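Kudon Zweiarm-Station für Tischaufgaben
Hersteller: Venckus
Stand der Seite: Donnerstag, 13. Juli 2023

Die Kudon ist eine fertig aufgebaute Station mit zwei Roboterarmen für Labore, Hochschulen und Entwicklungsabteilungen, die Greif- und Handhabungsaufgaben an gewöhnlichen Haushaltsgeräten erproben. Geliefert werden beide Arme mit Parallelgreifern, die Grundplatten, eine feste Kamera für den Arbeitsbereich sowie je eine kleine Kamera am Handgelenk. Der Tisch gehört nicht zum Lieferumfang. Die Grundplatten lassen sich auf jeder ebenen Holz- oder Metallplatte befestigen, sofern sie das Gewicht der Arme trägt.

Die Einrichtung dauert mit zwei Personen in der Regel einen Arbeitstag. Danach sind die Kameras eingemessen und die Arme aufeinander abgestimmt. Wer die Station später umstellt, muss das Einmessen wiederholen; die Software Dremlow führt durch die einzelnen Schritte.

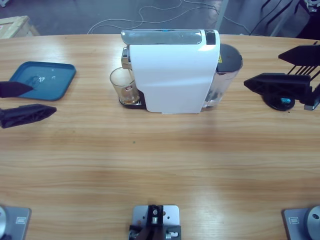
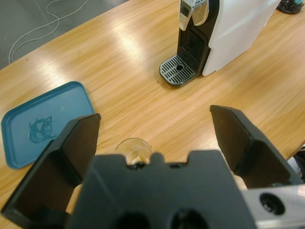
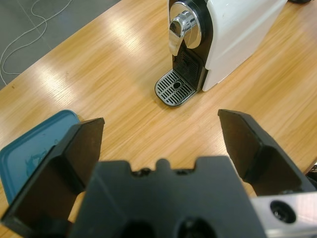
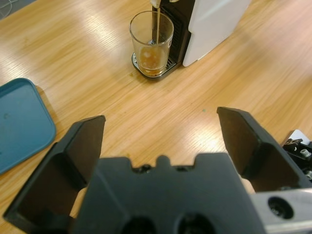
Kudon an einer Kapselmaschine, Ansichten der festen Kamera und der Handgelenkkamera

Beim Einsatz an Küchengeräten kommt es vor allem auf den Öffnungsweg der Greifer und auf die Sicht zwischen den Fingern an. Die Handgelenkkamera sitzt so, dass beide Finger und der Raum davor gleichzeitig im Bild sind. Auf der letzten Aufnahme läuft der Kaffee in das Glas, und der Strahl bleibt oberhalb der geöffneten Fingern gut zu verfolgen. Für Abläufe mit Wartezeiten ist das nützlich – der Arm kann in Bereitschaft stehen, ohne die Sicht auf das Gerät zu verdecken. Durchsichtige Gefäße bleiben trotzdem anspruchsvoll. Auf glänzenden Tischplatten empfehlen wir, das Deckenlicht zu dämpfen oder eine matte Unterlage zu verwenden.

Technische Angaben
Arme: 2
Reichweite je Arm: 350 mm ab Vorderkante Grundplatte
Nutzlast je Greifer: 200 g bei voller Reichweite
Greiferfinger: schwarz, ohne Werkzeug wechselbar
Anschluss: Netzwerkkabel, Netzteil beiliegend
Software: Dremlow, Lizenz für einen Arbeitsplatz

Die Nutzlast ist bewusst niedrig angesetzt. Leere Gläser, Kapseln und leichte Kunststoffdeckel liegen im vorgesehenen Bereich. Volle Wassertanks und gefüllte Kannen sind auszuschließen. Die Station ist nicht spritzwassergeschützt; nach Arbeiten mit Flüssigkeiten sind Finger und Grundplatten abzuwischen.

Verfügbarkeit und Preis
Die Grundausführung kostet 2.218 Euro im Monat zur Miete, Einrichtung vor Ort inbegriffen. Ein Kauf ist auf Anfrage möglich. Den Vertrieb im deutschsprachigen Raum hat seit März die Firma Stavgate übernommen. Ersatzfinger und Halterungen sind dort ab Lager erhältlich.

Ansprechpartner Technik: Ojārs Sproģis
Ansprechpartner Miete und Kauf: Ojārs Dambrauskienė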